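Bag trials, September – notebook, packaging bench

Back on the valve bag problem this morning. Venkatesh Pillai forwarded the supplier's reply overnight and wants an opinion before he signs for the next lot. I have read it twice and I still don't think it answers the question we asked.

What we asked: why do the Gromex woven bags dust at the valve corner when the old Shen bags, same nominal weave, same fill, do not?

What they told us: that the bags are perforated for good breathing and that dusting is normal during settling. Fine, but the Shen bags are perforated too. "Normal" is doing a lot of work in that letter. There was also a page of photos of their looms, very clean looms, and a certificate for a different grade.

So, start from scratch.

Sample: 17 bags pulled from the open pallet, from the top layer, the middle and the bottom. I did not let the warehouse choose them. Last time they chose them we got the flattest, prettiest ones and learned nothing. Control is what remains of the Shen stock, which is old and has been stored next to the dock door, so it isn't a perfect control either. Writing that down now so I can't forget it later when the numbers look nice.

Fill: the coarse mineral filler first, then the fine grade. Same spout, same operator, same air setting. I taped over the air knob, because somebody adjusts it every time I turn my back and then tells me it was always there.

Coarse grade, first result. No visible difference. Both bags close, both stand square, both pass the corner drop. If the coarse grade was all we sold I would stop here and approve the lot.

Fine grade, first result. Gromex bags put a light cone of dust on the bench under the valve after the drop. Shen bags put down a faint line and that's all. Repeated with the bag turned so the valve corner landed last. Same ranking. Repeated with Venkatesh doing the drop because he thought I was leaning on it. Same ranking again, and he was a little rougher than I am if anything.

Current theories, in the order I believe them:

1. Valve sleeve too short. When the product settles it should press the sleeve flat against itself. On the Gromex bag the sleeve looks as if it ends before the product can get hold of it. I measured it against the drawing and it is inside tolerance, at the low end. The tolerance may be the problem. We inherited that drawing and I can't find anyone who remembers why it says what it says.

2. Perforation pattern creeping into the valve fold. Held to the window, two bags had holes very near the fold. The others didn't. They dusted the same, which hurts this theory.

3. Coating weight. Everybody's favorite, mine least. The supplier likes it because the fix is a thicker coating at a higher price. I have no evidence for it and neither have they.

4. Our own filling. Has to stay on the list. If the spout is worn it will spread the sleeve, and a short sleeve will forgive that less than a long one. Maintenance says the spout is good. Maintenance said that in the spring too.

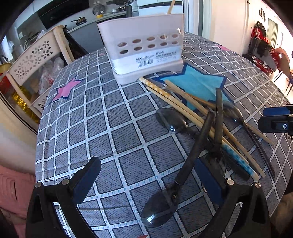 Air permeability next, on panels cut from the body of the bag. The sales sheet says the perforation lets air out "instantly", which isn't a unit. Our rig gives a pressure decay curve and I trust it as far as comparing one panel with another on the same afternoon, no further. Taking powder for the side test I wanted a scoop with repeatable volume, and a kitchen spoon is hopeless for that. A dark metal one with a long black handle, lying bowl-down on a gray cloth with a white grid, tells you nothing about how much it holds, and heaping it by eye is worse. I went back to weighing every portion. It's slow, and the numbers mean something.

Curves: the Gromex panel vents faster than the Shen panel. So the breathing claim is true, more or less. I give them that. But faster venting through the body ought to reduce the pressure behind the valve, and we should then see less dust at the valve and not more. Either the valve is much worse than I think, or the body perforations are blinding with fines within the first seconds and the clean-panel test is flattering them.

Checked for blinding: ran a panel clean, then dusted the inner face with fine grade, tapped it off, ran it again. The Gromex curve moved a long way. Shen moved a little. Two panels each, so this is a hint and no more. I want it on more panels before I say it aloud in a meeting.

Venkatesh asked whether we could just buy the Broltar bag and be done. I have no objection to Broltar except that all we have from them is a brochure and a bag of sales samples, and sales samples are made by the best operator on the best machine on a good day. He said I say that about everybody. I do.

The Urisar quote also came in. Their sleeve is longer on paper. They want a minimum order of 3,000 bags before they will quote on perforation changes, and they won't send unprinted trial bags at all. I wrote back and asked for 100 plain ones from normal production, any customer's offcuts, I don't care what's on them. No answer yet.

Sleeve trial, afternoon. Cut sleeves out of spare Shen bags and fitted them inside Gromex valves with double-sided tape. Ugly work. The tape adds stiffness and that is a second variable, so I also put tape alone into some valves with no extra sleeve.

Longer sleeve plus tape: dust much reduced, close to the Shen line.
Tape alone: slightly reduced, less than I feared.
Untouched: same cone as this morning.

That is the best evidence so far for theory 1, and I still don't like resting it on a handmade fix. A sleeve I fitted by hand is fitted carefully. A production sleeve is fitted at speed and it may wander.

Left one filled bag of each type under a 30 kg weight at the end of the day, valve corner facing down over black paper, to see whether they leak slowly or only on impact. Please do not move them. Please do not "tidy" the black paper. There is a note on it.

Things I am not claiming:

– that the lot is bad. It is inside the drawing. For the coarse grade it is fine.
– that the supplier is hiding anything. I think they answered a question they had an answer for.
– that blinding is real. See above.

To Venkatesh, for the reply: I would take the lot for coarse grade only, hold the fine grade on what we have left, and ask Gromex for a short run with the sleeve at the top of tolerance, nothing else changed. If they offer to change the coating at the same time, say no. Two changes in one run and we'll be arguing about it until next year.

Still open:
Spout. I want to put a gauge on it myself.
More panels for the blinding check, cut nearer the valve this time.
Find the history of the sleeve dimension. Old drawings may be in the cabinet behind the scale.
Ask whether the customer who complained even stores the bags flat. The complaint says "dusty corner" and doesn't say which corner, and I have been assuming it's ours.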